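**Change plates** are the little weights you slide on last, when a full pair of bigger ones would be too much of a jump. I came to them late, after 52 workouts of adding too much weight and stalling. They look silly next to a big chrome plate, but I reach for them more than anything else on my rack!

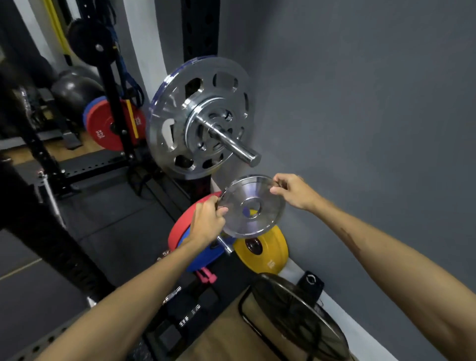
Ruxandra Marinescu disagrees with me on storage and wants small plates kept in a drawer, well away from the bumpers, so they don't get scratched. Fair enough -- I'd just forget I owned them.

Bumper plates are the rubber-coated kind, made for dropping, and color is the quick way to tell the weights apart (my first set, from Grostari, was all black, and I misloaded it constantly). 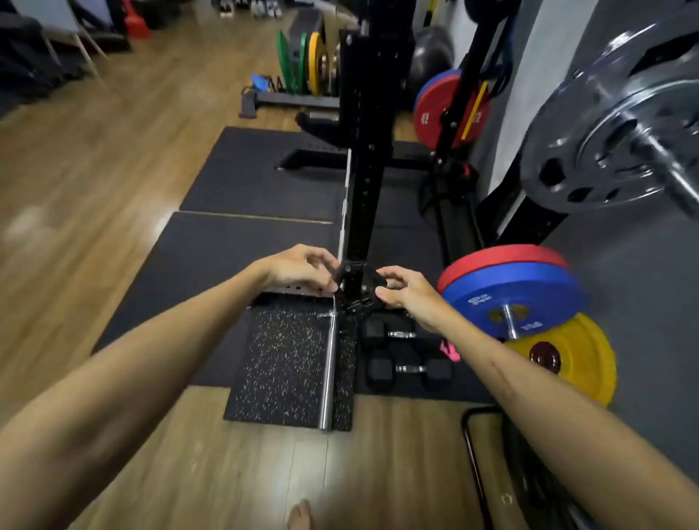

J-hooks hold the bar between sets, and they fit into the holes in the uprights. Where you put them matters a lot. Chest height, like the attachment I've got both hands on, is a decent place to start for squats, and then you go up or down a hole until you can lift the bar out without standing on tiptoe. Check that both sides match before you load anything.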